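FOR IMMEDIATE RELEASE
December 25, 2022

Plarton's winter soup swap is back, and this time we've got a proper kitchen

Yes, I know, who sends out a press release on Christmas Day? I do, because the booking page for the Plarton Soup Swap went live this morning and I promised everyone on our mailing list that the local papers would hear at the same time they did. So hello, newsdesks, and I hope somebody has left you a mince pie.

For anyone who missed the first one, the idea is very simple. You make a big pot of soup at home, you bring it along in tubs, and you leave with the same number of tubs of other people's soup. You go home with a freezer full of dinners you haven't had to cook, and you've had a natter and a slice of bread and butter while you were at it.

We tried it in October in the back half of the Clokus tea rooms, and I was expecting my neighbours and possibly my sister. By the time we'd stacked the last lid we had swapped 600 tubs! There was leek and potato, there was a very fierce carrot and chilli, there was a pea and mint that went in minutes, and there was one beetroot effort that I'm still thinking about. (If you made it, please get in touch, I'd like the recipe and so would half the street.)

The one thing we were short of was room. People were warming up tasters on two borrowed hobs and queuing out of the door with cool bags, and I spent most of the afternoon apologising to the poor soul trying to serve scones. So I'm delighted to say that the next swap will be held at Pitkänen House on Sinent Road, which has a full kitchen, level access from the car park and enough tables for everyone to sit down.

We've also got some money behind us. A raffle and a very competitive cake stall brought in £1,298, and all of it is going on reusable tubs, labels, ladles and the hire of the building. That means the swap stays free to join, and if you can't run to a batch of your own you can come and help on the bread table and take tubs home just the same. Please do, we mean it.

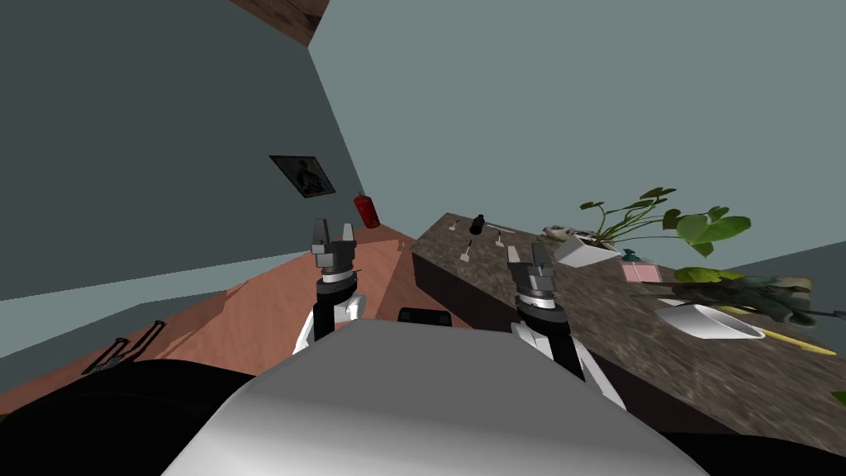 Two arms upright, one of them over the countertop.

A few practical bits. Bring up to 20 tubs, cooled and chilled, with lids that fit. Write on each one what's in it, the date you made it and anything people might be allergic to - celery catches everyone out, so do check your stock cubes. Vegan and gluten-free soups will have their own table this time, after several of you asked very nicely and one of you asked less nicely but had a point. Tasters start at 2pm and swapping starts once the tasting's done. Children are welcome, dogs will have to wait outside I'm afraid.

I'm also collecting recipes for a little booklet. It can be your gran's broth or something you threw together on a wet night with a tin of tomatoes, I'm not fussy. Handwritten is fine as long as I can read it.

The date of the swap is on the booking page along with the bus times, and paper forms will be on the counter at the Clokus tea rooms once they reopen after the holidays.

ENDS

Notes for editors

The Plarton Soup Swap is a free community event run by local residents. It is open to anyone living in Plarton or the villages nearby.

Reporters and photographers are welcome to come along on the day, and I'm happy to chat beforehand. Leave a message for the Soup Swap at the Clokus tea rooms and I'll ring you back.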